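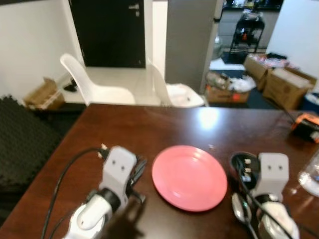
Reply from the Griltero bench, copied in so it stays with the entry: a gloss top will always show glare and we should stop trying to polish it out. Their view is that the finish on the dark table is sound, that the bright patch is only the overhead light, and that the money is better spent on a diffuser than on another coat. They also ask why the pink plate is still in use when the flat Visser one was meant to replace it in September.

January 16, 2019

Table finish and place setting, continued.

On the first point I agree in part. The reflection sits near the center of the top, which is where the plate goes, and it makes wear hard to judge from a standing position. Checked again with a hand lamp held low. Fine circular marks in the plate position, nothing through the finish. Fingernail does not catch. Two short scratches near the front edge, both old, both in the September notes.

On the second point, the Visser plate has no rim to speak of and food slides off it when it is pushed. The pink one has a raised rim and a shallow center and stays usable. Keep it until the Trusside sample arrives.

Measurements, plate only:

- outside diameter 22 cm
- foot ring, unglazed, slightly rough on one side
- weight 560 g on the kitchen scale, repeated once, same reading

The foot ring is the likely source of the circular marks. Rubbed it down with fine wet paper until the rough side felt the same as the rest. Rinsed, dried, put back.

Wipe test on the finish:

1. Damp cloth only. Removes dust, leaves faint streaks across the grain.
2. Damp cloth, then dry cloth straight after. Clean, no streaks.
3. Plendimex cleaner at label dilution. Clean, but leaves a film that shows at low angle. Second dry wipe takes most of it off.

Method 2 is the one to use. Plendimex can go back to the sink, it is fine on the floor tile and the plastic chairs.

Room was 19 °C at the start and 18 °C when I finished, so drying times are comparable with the last set. Door kept shut throughout — the draft from the hallway spoiled the earlier streak test.

Spoon: metal, no burrs on the handle. Laid down flat it does not mark the top. Dragged bowl side down it leaves a gray line that wipes off with method 2. Have not tried it with any real pressure and do not intend to on this table.

Open items:

- diffuser: get a price from Griltero, they raised it
- felt or cork under the plate, try cork first
- repeat lamp check on the plate position after the next round of use, same lamp, same height
- Visser plate back in its box, label it "no rim"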